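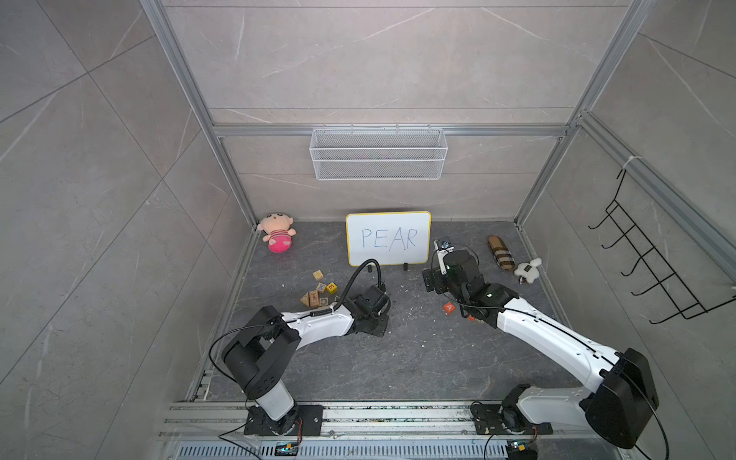
Figure 4. The Horness bench, with both arms, the hanging basket and the word board.

Section 4: Setting the board and blocks

Before the bench came, our packers at Temitz spelled out every name set by hand, and plenty of you will have the sore wrists to prove it! The arms now do the reaching, and your part of the job becomes setting out, watching and putting right. Please don't feel rushed, as it takes most people about 12 tries to feel at home.

1. Press Pause on the Yurt screen and wait until both arms are still.

2. Write the word on the board in blue capitals and stand it towards the back.

3. Put the blocks on the floor of the bench where either gripper can get at them.
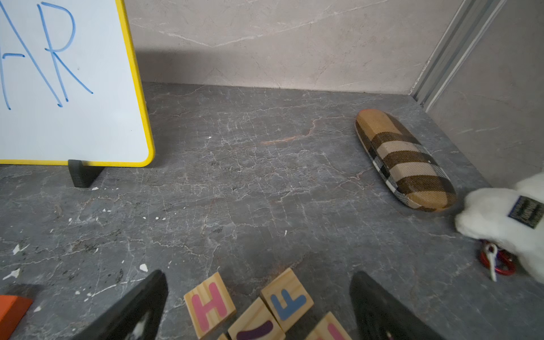

4. Leave a hand's width between the letters and any soft items, then step back and press Start.

Note: Blocks may lie at any angle, so there's really no need to line them up nicely (old habits, we know).

Caution: Never reach in while an arm is moving, even for a dropped block. Pause first, every time.

If the same letter is missed twice, note code 1302 in the shift book and ring Asmaa Benjelloun, who would much sooner have a call than find you struggling on alone. Whoever is minding the bench swaps over after 15 sets.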